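Cirkness Gets Its Big Free Update, and the Workshop Is Finally Open

3 Feb 2020

If you have been keeping an eye on Cirkness, the cozy little town-building adventure from Niskanen, you will be happy to hear that the long-promised free update is out now on PC, with the console version to follow in June. It's a big one, too! The studio has added a new region called Kedmont, a chilly stretch of hills and harbors north of the starting valley, along with 70 new townsfolk requests and a proper fishing log (which players have been begging for since the very first patch).

Kedmont opens up once you have finished the lighthouse chapter, so anyone who drifted away from the game early on will have a bit of catching up to do. It's a pleasant bit, though, and the update doubles your walking speed on roads, so the trip back and forth goes by a good deal faster than it used to.
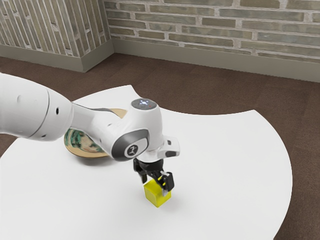 Garura, the old inventor who has stood outside a locked door since launch, will at last let you into the workshop. Inside, you can draw up helpers for your town and choose how each one looks, and the choices go further than I expected, from rusty and rattling to something as clean as the smooth white arm with gray accents reaching over the big white table, black gripper and all. Each helper takes on a single chore, such as watering or sorting the pantry, and you can have 5 of them working at once. Two more slots can be earned by finishing Garura's own requests, and those are some of the sweetest writing in the whole game.

Niskanen also says it went through 1,204 bug reports while putting this together, so the vanishing goat should be gone for good, along with the music cutting out on rainy nights. Old saves carry over just fine, but the studio suggests making a backup copy before you load in, and I would do the same. The update downloads by itself the next time you start the game.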